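How Hard Is Our Water? Testing Wells and Taps in Otberg
Student project report by Tatiana Bartoš
Partner: Juraj Štefanec
Project advisor: Marcela Brabec

Why we picked this

My grandmother's kettle in Otberg grows a white crust so thick you can knock it off with a spoon, and mine (two streets from school) hardly gets any. Same county, same brand of tea, totally different kettle! Juraj wanted to do something with soil, but I won.

Hard water is just water with a lot of calcium and magnesium dissolved in it. The usual way to measure it is to add a solution called EDTA drop by drop until an indicator dye turns from wine red to blue. You work out the hardness from how much EDTA you used, so measuring your volumes well matters more than anything else.

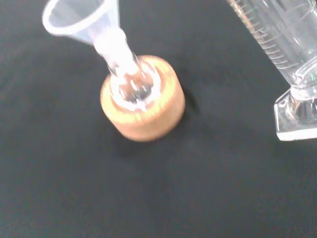 Funnel, cork ring and graduated cylinder.

Collecting the samples

We collected in June from kitchen taps, two private wells and the spring below Drinolholm. Every bottle got rinsed three times with the water it was going to hold. I labeled the first batch in regular marker and half of the labels rubbed off in my backpack, so we had to go back out to the spring. It's a long uphill walk and Juraj was very nice about it.

Mr. Ľubomír Říha let us use his well and told us it was last cleaned out when his father was alive. We wrote that down.
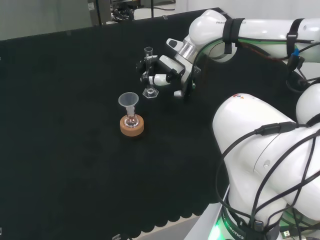
The spring water had bits of leaf in it, so we let it settle overnight in the fridge and only used the top part. Our tap samples went straight to testing. For each one we measured out 100 mL, added the buffer and the dye, and titrated it three times. If one run was way off from the other two we did a fourth.

The color change was the hardest part for me. There's a purple stage in between, and Juraj and I kept stopping at different purples. We ended up putting a sheet of white paper under the flask, and I did all the titrations while he read the burette.
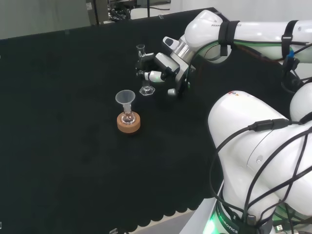

Results

All values are in mg/L as calcium carbonate.

Mr. Říha's well: 614
Grandma's kitchen tap: 300
Drinolholm spring: 100

Anything over 180 is usually called very hard, so the well is way up there. My guess that the spring would be the hardest (it comes out of rock!) was wrong.

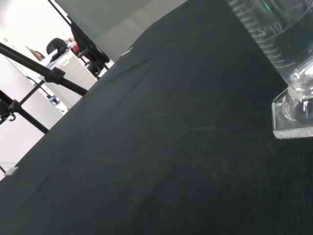

What we'd do differently

Test again after heavy rain, for one. We'd also like more than two wells, and I'd use waterproof labels from the start. Juraj still wants to do soil next year and I've told him okay.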